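Search articles
Enter keyword

Butcher block

Last updated in April
Reading time: 2 min

Butcher block is a style of assembled wood used for countertops, tabletops and cutting boards. It is made by gluing strips or blocks of wood together into a thick slab. The name comes from the heavy blocks on which butchers once cut meat, although most butcher block sold for homes today is never cut on directly.

Construction

There are three common types. Edge-grain butcher block is made of long strips turned on their sides, so that the narrow edges form the top. It is strong, fairly stable and the usual choice for kitchen counters. Face-grain block shows the wide faces of the boards, which gives a smoother look but marks more easily. End-grain block is built from short pieces standing upright. A knife edge slips between the fibers and leaves less of a mark, but the slab takes more labor and costs more.

Hard maple is the traditional wood in North America. Beech, oak, birch, cherry and walnut are also used. Strips may run the full length of the slab or be joined end to end from shorter pieces.

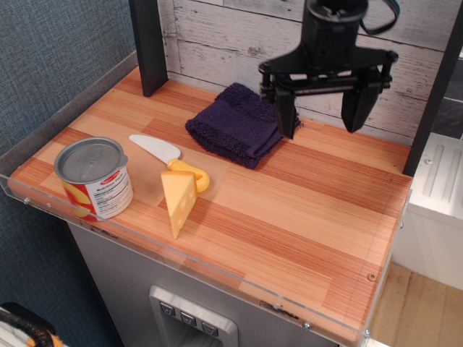
Wood swells across the grain in damp weather and shrinks in dry weather, and a wide slab has to be free to move. Counters are normally fixed from below with screws set in slotted holes. A top held too tightly may split or cup, sometimes in its first winter.

Finishes

Surfaces used for cutting are treated with food-grade mineral oil, often mixed with beeswax. New wood needs several coats, and the oil is renewed whenever the surface looks pale or dry. Counters that will not be cut on can be sealed with varnish or a hardening oil such as tung oil. Varnish resists water well – the drawback is that a damaged patch is harder to repair.

Care

Spills should be wiped up promptly, especially near a sink. Dark stains often form where wet iron or steel has stood on the wood. Light scratches and burns can be sanded out, working along the grain, and the bare area oiled again. Boards should not go in a dishwasher or be left to soak.

Imitations

The striped look is widely copied in printed laminate and vinyl. These products are lighter and cheaper than solid wood and need no oil, but a worn printed layer cannot be sanded back. On a printed sheet the pattern may repeat at regular intervals, and the cut edge usually shows a different core material – particleboard in many laminate counters.

See also: Cutting board; Countertop; Wood glue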